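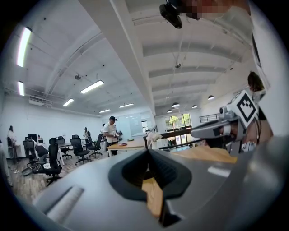
Two grippers at the table, office carrying on as usual behind them.

19/10/2025

I promised several of you after the August post that I would write something longer about whether a machine can do the dull jobs yet, and then I got distracted by the garden and a cold and a very slow kettle (more of the kettle in a moment). So I've made a pot of tea the old way, and I'm going to ramble a bit. Bear with me!

My interest in all this is mostly selfish. I live in a house with stairs in the wrong places and a great deal of washing up, and my hands aren't what they were. When people ask what I'd like a robot for, they expect me to say something grand, and I always say cutlery. I would like something to take the clean forks out of the rack and put them in the drawer with the other forks. That is the whole of my ambition.

Kartini Ngau, who has been patient with my questions for longer than she needed to be, works on a project called Drimero, where they teach arms to do small table jobs by having people do them first with a gripper held in each hand. You squeeze, the jaws close, and you pick up your cup or fold your cloth while everything gets recorded. She let me have a go. I had imagined it would be like using barbecue tongs, and it is a little, except that barbecue tongs don't make you feel so clumsy. You lose all the feeling in your fingertips at once. I went to pick up a teaspoon and pushed it clean across the table three times before I got it, and then I was so pleased with myself that I dropped it.

I came home with a good deal more respect for teaspoons. We do such a lot with a thumb without noticing: we drag the thing to the edge, tip it up, roll it over, catch it. With two stiff jaws you have to plan the whole business in advance, and your wrist ends up at angles it hasn't tried since school.

Kartini told me they had recorded 1,452 goes at one family of chores, and that 738 of those were nothing but putting cups the right way up on a tray. From that lot they had thrown out 558 for being too slow or too muddled, which made me feel better about my own efforts (I'm sure mine went in the same bin). What I couldn't get over was how much of it goes on a single job that my nephew could do at four with jam on his hands.

So, can they do chores yet? My answer is that they can do bits of chores, and some of the bits are lovely to watch. I saw an arm wipe a table that afternoon and it did it properly, right into the corners, better than I do when there's something good on the radio. Then somebody put the cloth down folded instead of flat and the arm patted at it like a cat with a moth. It never did pick it up.

Engelbert Hubmann wrote to me after the last post to say I was being too soft on the whole field. He used to fit packing lines for Floklow, and his view is that the shop floor solved this years ago by making sure the parts always turn up the same way round. "Your kitchen is the problem," he wrote, "so tidy your kitchen." I laughed out loud, and then I looked at my kitchen. He has a point, but I don't want to live on a packing line, and I'd guess most of you don't either. The fork drawer has had a corkscrew jammed in the back of it for 9 years and I'm fond of it.

I did promise the kettle. It's a Jorkari, it takes an age, and it has an app, and the app can tell me from upstairs that the water is hot. It can't fill itself and it can't bring me a cup. I think that's more or less where we are with the rest of it, too.

Kartini says I may come back and try the cloth folding next time, so I've been practising at home with the salad servers. If anyone has advice on tea towels, the comments are open.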